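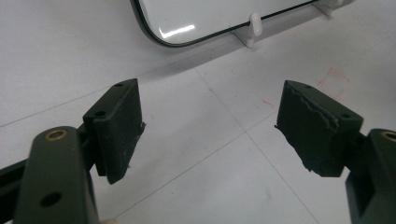 How often should the pads on a hand-held gripper be changed?

Change them as soon as the covering lifts or tears, and in any case after seven weeks of daily use.

KERSKA OPENS ORDERS FOR ZAREO PAD KIT AND EXCHANGE SERVICE

Replacement gripping pads, fitting tools and a return service for users of the Hukon hand-held gripper

KANG, Monday. Kerska has opened orders for Zareo, a replacement pad kit for the Hukon hand-held gripper. The kit is sold alone or with an exchange service, under which worn pads are sent back to the Kerska workshop in Kang, stripped, inspected and covered again.

Zareo is intended for groups that use hand-held grippers to record handling tasks for robot training, and for workshops that maintain such tools on their behalf. It replaces the pad blocks only. The finger links, bushings and drive parts of the gripper stay in place.

Background

The covering on a gripping pad takes most of the wear in this type of tool. It is pressed against hard edges, dragged over table tops and floors, and loaded off centre whenever the operator picks up a thin object with one corner of the pad. Damage usually begins at a corner or along an edge. Small flecks of covering come away first. A strip may then tear across the face and expose the layer beneath it, at which point the two fingers no longer present the same surface to the object.

The effect on recorded work is easy to miss. An operator feels a slight slip and closes the hand further, often without remarking on it. The recording then contains a grip width and a closing force that belong to the damaged pad. When the same task is repeated on a robot with sound pads, the fingers may close too far or too early.

Until now, most Hukon users have covered their own pads with sheet material cut by hand. Kerska examined 1376 used pads sent in by customers while Zareo was in development. The most common fault was a covering cut slightly larger than the block, leaving a lip that caught on objects and peeled. The second was adhesive applied over the remains of an earlier layer.

"People were doing careful work with the wrong starting surface," said Lwazi Zwane, product engineer at Kerska. "If old adhesive is left on the block, the new covering sits proud at one end. It will grip for a while and then lift from that end. We decided early on that the block and the covering should be supplied as one part."

Contents of the kit

Each Zareo kit contains:

Covered pad blocks for one gripper, left and right, matched for thickness
Two fixing screws for each block, with spares
A hex driver sized for the screws
A setting gauge for checking that the pad faces meet evenly
A return pouch with a label for worn pads
A printed fitting sheet

The pad blocks are dark green and are marked L and R on the rear face. They should be fitted as a pair. Kerska does not supply single blocks, as a new pad set against a worn one closes off centre and wears quickly along its inner edge.

Fitting

The pads can be changed with the gripper off the wrist mount or on it. Kerska recommends taking it off. The old screws are removed, the block is lifted clear of the finger link, and the seat is wiped with a dry cloth. Solvent should be kept away from the bushings.

The new block is placed on the seat and both screws are started by hand before either is tightened. The gauge is then held between the pads and the fingers are closed on it. If light shows at one end, the screws on that side are slackened and the block is turned until the gap closes. The screws are then tightened in turn.

The bushings in the finger links should be checked for play while the pads are off. A loose bushing lets the link twist under load and will damage new pads in the same way as the old ones. Bushings are stocked separately and are outside the scope of the kit.

After fitting, the open and closed positions must be measured again. Zareo blocks are made to the same outside size as the originals, but a worn pad is thinner than a new one and the closed reading will have drifted with it. Groups that log grip width should note the change of pads in the session record.

Material

The covering is a closed-cell foam with a fine textured face, bonded to the block under pressure and trimmed after bonding. Trimming at this stage removes the lip found on many hand-cut pads. The edge nearest the tip is given a small chamfer, which reduces catching when an object is picked up from a flat surface such as a tiled floor or a worktop.

The foam is meant for dry handling of household and light workshop objects. It marks when pressed against bare cut metal and will swell in contact with oil. Users who handle either should ask for the plain rubber covering, supplied on the same block at the same price. Rubber lasts longer against sharp edges and gives less on small or uneven objects.

Neither covering is suitable for food contact.

Exchange service

Customers on the exchange service return worn pads in the pouch supplied. On arrival each block is given a job number, photographed and stripped to the bare seat. Blocks with cracks, pulled screw holes or a warped face are scrapped. Those that pass are covered again and returned to stock, and the customer is sent a matched pair from stock on the same day.

A short wear note is sent with each exchange. It states where the covering failed, whether the two pads wore evenly, and whether the pattern suggests a fault elsewhere in the gripper. Uneven wear between left and right is the most useful sign. It often points to a bent link or to an operator who habitually leans the tool to one side.

Priya Zamora, who manages the exchange service, said the note was added at the request of early customers. "They had the pads back and were content with them, but they wanted to know what we had seen. A pad torn along the top face and a pad frayed at one corner have usually had different treatment. We write down which it is and leave the customer to compare that with their own records."

Wear notes are held by Kerska for the length of the service agreement and are not passed to other customers.

Trial use

Before orders opened, Zareo pads were used by two customer groups on their normal work. One recorded table-top sorting and packing. The other worked mainly at floor level, lifting and placing plastic household items.

The floor-level group reported faster wear at the lower corners, where the pads touch down as the operator reaches under an object. The chamfer was made slightly deeper as a result. The table-top group asked for a clearer left and right marking, and the letters on the rear face were enlarged.

Both groups found that the gauge took some practice. The fitting sheet was rewritten, and the instruction to start both screws by hand now appears at the head of the page.

Known limits

Zareo fits the current Hukon finger link, identified by the round hole below the bushing. It does not fit the earlier link, which has a slot in that position. Kerska has no plans for a version with a slot fitting.

Pads should not be mixed between grippers after use. Where a group runs several grippers, Kerska suggests writing the gripper number on the rear face of each block with a paint pen. Marks on the gripping face or on the sides visible to the camera should be avoided, as they may appear in recordings.

Heat shortens the life of the bond. Kits should be stored indoors and flat, in the pouch, away from heaters and windows.

Ordering and delivery

Orders are taken by Kerska directly. Kits in foam are held in stock at Kang. Kits in rubber are made to order and will be sent from August. The exchange service is offered on a yearly agreement and may be added to a kit order at any time, including for pads already in use, provided they are original Hukon or Zareo blocks.

Blocks that customers have covered themselves can be accepted for exchange if the seat and screw holes are sound. Old covering should be left on. Scraping it off with a blade is the usual cause of a scored block, and scored blocks are scrapped.

Customers who are unsure which link they have may send a clear photograph of one finger, taken from the side, with their enquiry.

About Kerska

Kerska makes and maintains wearing parts for hand-held grippers and small robot hands. Its workshop and stores are in Kang.

Technical enquiries: Lwazi Zwane, product engineering
Orders and exchange service: Priya Zamora, customer service

Fitting sheets and a dimensioned drawing of the pad block are available on request.

Ends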